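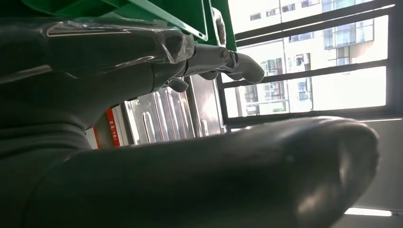 A green plastic crate held from beneath.

About the Jarnwood Veterinary Microbiology Laboratory

The Jarnwood Laboratory is an independent centre for the study of bacterial disease in farm animals. It provides testing, advice and training to veterinary practices, livestock producers and public health bodies, and carries out its own research into resistance to antibiotics. The laboratory employs 23 permanent staff at 2 sites.

Our work

The greater part of our routine work concerns mastitis in dairy cattle and respiratory infection in poultry and sheep. Samples are received from practices by courier and are cultured, identified and tested for susceptibility to the medicines in common veterinary use. Results are reported to the submitting practice, and an adviser is available by telephone to discuss treatment -- including cases in which no antibiotic is recommended.

Isolates of scientific interest are kept, with the consent of the owner, in the Anik Collection. The collection now holds 3932 isolates, stored in duplicate, and is open to researchers at other institutions on written application. Requests are considered twice a year, in May and November.

Research

Our research group is led by Dr Yamila Villalba. Its present programme, Visetis, examines how resistance genes pass between strains of Staphylococcus aureus in milking herds, and whether changes in dry cow treatment affect the rate at which they do so. Fieldwork is carried out on farms that have agreed to regular sampling over several seasons. A sister study of poultry flocks is run from our second site, in Lagos, under the direction of Dr Carmela Carbone.

Quality and governance

All testing follows written procedures, which are reviewed each year. The laboratory takes part in external proficiency schemes and supplies its results to clients on request. Research involving animals is subject to ethical review before any sampling begins.

Training and visits

Short courses in sample collection and the reading of susceptibility reports are offered to veterinary surgeons and final-year students. Group visits to the Jarnwood site may be arranged through the main office, which is open from 8.30 am to 5 pm. Samples for same-day processing must reach reception before noon.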